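The Ferry Bell

The bell went at ten past four and Nora was still on the wrong side of the fence.

She ran anyway. Bag banging her hip. One shoe half on, heel folded down, no time for it. The Caltcombe ferry did not wait, it had never waited, it hadn't waited for her mother the night of the storm and it wouldn't wait for her over a cake.

Because it was a cake. In the bag. Her aunt Pilar Escobar's birthday, seventy, the whole family over on the island since noon, and Nora had said I'll bring it, I'll take the late boat, go on ahead. Like a person with sense. Like a person who owned a watch.

"Hold it!" she yelled.

The man on the ramp looked up. Lachlan Menzies. Of course. Of all the deckhands on that whole stupid river.

He looked at her. He looked at the rope in his hand. Then he let the rope go, real slow, and the ferry slid off the dock with him on it, and he raised one finger off the rail. A wave, sort of. Or not.

"I have a cake!" Nora said, to the water.

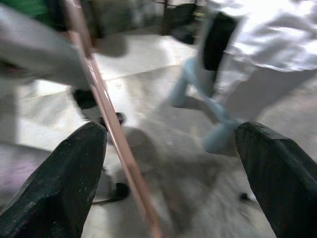

She sat down on the bollard and fixed her shoe. August, and the heat came up off the planks like something alive. Next boat at seven. Dinner at six. She had three dollars and a phone on its last bit of red.

She called her brother. Nothing. Called again.

"Where are you," Teo said. Noise behind him, kids, somebody tuning a guitar badly.

"Dock."

"Which dock?"

"The wrong one, Teo. The one with me on it."

He laughed so hard he had to put the phone down. She heard him tell the room. She heard the room.

"Tell her I'm sorry," Nora said. "Tell her I'm --"

Dead phone.

So. Fine. She walked up to the ticket window, where the boy was pulling the blind down. She knocked on the glass.

"Is there any other way over?"

"Bridge," he said.

"The Nolmont bridge is 31 miles."

"It's still a bridge."

"I don't have a car."

He thought about that. He was maybe sixteen, sunburned across the nose, and he wanted to go home. She could see him wanting it.

"My grandmother has a boat," he said finally. "She's kind of a lot."

The grandmother was called Mrs. Etov and she was a lot. She came down the bank in rubber boots and a church dress and looked Nora over as if she'd been sent the wrong size.

"You're a Rojas," she said.

"Yes ma'am."

"Your mother owed me for a motor."

Nora had not known that. There was plenty about her mother she hadn't known, it kept turning up, five years on. A library book. A man in the grocery who cried. Now a motor.

"How much?"

"403 dollars. I rounded it down to 400, for the funeral." Mrs. Etov sniffed. "What's in the bag?"

"Cake."

"What kind?"

"Orange. With the almond stuff."

A long look. The river went by. Somewhere out in the middle of it Lachlan Menzies was leaning on a rail, feeling good about himself, and Nora thought about the last time she'd talked to him, in March, in his kitchen, and what she had said, and how she'd left the door open behind her in the rain. She had meant to call. She'd meant to do it for weeks and then it was too late to do it normally so she didnt do it at all.

"Get in," said Mrs. Etov. "Don't sit on the net."

The boat was green once. It had a smell. Nora put the cake on her knees and both arms around the cake, and the old woman yanked the cord, and yanked it, and said something to the motor in another language, and it caught.

They went out fast. Faster than seemed right. Spray over the side, the bag getting it, Nora bending over the bag. Mrs. Etov stood up the whole way with her dress snapping behind her like a flag.

"She was a good sailor, your mother!" she shouted.

"She was?"

"Terrible with money!"

"That I knew!"

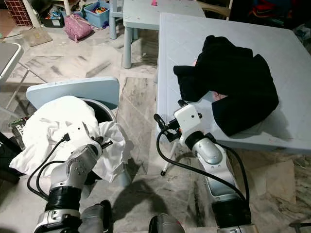 Page 14

Halfway across they came up on the ferry.

It was just sitting there. Engine off, drifting a little sideways, people lined up along the rail with their arms hanging over. A kid was throwing chips to the gulls. And up front, red in the face, with a long pole in his hands, poking at something under the bow --

"Well," said Mrs. Etov. She cut the motor way down. "Look at that."

"Keep going," Nora said.

"He's got weed in it."

"Please keep going."

But she was already bringing them around. They bumped up along the side, soft. Lachlan looked down. He had green slime to the elbow. He saw the old woman first and took his cap off, and then he saw Nora and put it back on.

"You got a boat," he said.

"I got a boat."

"You still have the cake?"

She held the bag up. It dripped.

Nobody on the rail was even pretending to look at the gulls now. A lady in a yellow hat had moved up for a better spot.

"I could've held it," he said. "The rope. I had time."

"I know you did. I was looking right at you."

"I just wanted to see what it was like. Being the one who went." He wiped his hand down his shirt and made the shirt worse. "It was okay for a minute."

Nora had a whole speech. She'd had it since April, she had worked on it in the shower, it had parts. She opened her mouth and what was in there was, "I'm sorry about the door."

"The floor came up," he said. "In the hall. From the rain."

"Oh, God."

"I put it back down. It's fine. It squeaks."

Mrs. Etov had a knife out. Nora hadn't seen where it came from, a dress like that didn't have pockets. She handed it up, handle first.

"Cut it, don't poke it," she said. "Were you raised in a barn?"

He took it. He went over the side on the ladder, hanging by one arm, and sawed away down there with the water slapping at his belt, and the weed came off in ropes and went by them down the river. Somebody clapped. The captain leaned out and yelled try it, try it now, and the engine coughed and held.

"You want to come up?" Lachlan said. Dripping, holding out the slimy hand, then the other one, which was no better. "We'll be in by five thirty. You'd make dinner."

She looked at the ladder. She looked at Mrs. Etov, who was studying the far bank with great interest.

"I've got a ride," Nora said.

He nodded. He did it a few times.

"But it's my aunt's birthday," she said. "It's the blue house, up from the landing. There's always too much food. You'd have to change your shirt."

"I don't have another shirt."

"Teo does."

The ferry was moving off already, she had to say it louder. He was still on the ladder, he'd forgotten he was on it, the captain was yelling about that too.

"Blue house!" Nora yelled.

Mrs. Etov yanked the cord. First pull this time.

"I am also coming to this dinner," she said. "We can take it off the motor."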